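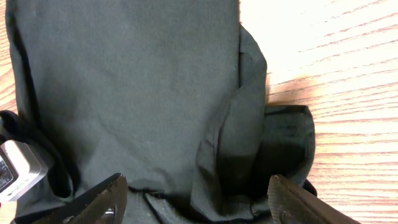 Folding was the part of the Praltcombe clothes swap I knew least about, and it ended up being the part I enjoyed most! My question was simple: which way of folding keeps dark clothes looking good on a table once people start picking them up? Dark fabric is a hard test (and a brilliant one) as every crease and speck of lint shows. On the charcoal piece lying on the light wooden tabletop you can see faint creases across the middle panel, and the bottom edge is crumpled into lots of small wrinkles, while the broad part in between stays fairly smooth. That told me to look at edges first.

What I tried

I used two folds. The first was the flat fold, sides in and then bottom to top. The second I called the Keltell fold, after the street where my gran taught it to me: the cuffs go in before anything else, so there is nothing left to stick out at the side. I did each fold 8 times on the same jumper, then moved on to trousers.

What I found

The flat fold is quicker and I still like it for T-shirts. The Keltell fold was much tidier on anything with ribbed ends, and it stacked beautifully. Trousers were a pain with both. Smoothing with the side of my hand helped more than pressing down with my palm, which just pushed the wrinkles along to the hem.

Next time I would love to try thick winter things, and a table with a cloth on it to see if the clothes slide less. Thank you to Jaqueline Zamudio for lending me so many jumpers!

Last updated: June 18, 2019

This site uses cookies. By continuing to browse you agree to our use of cookies. OK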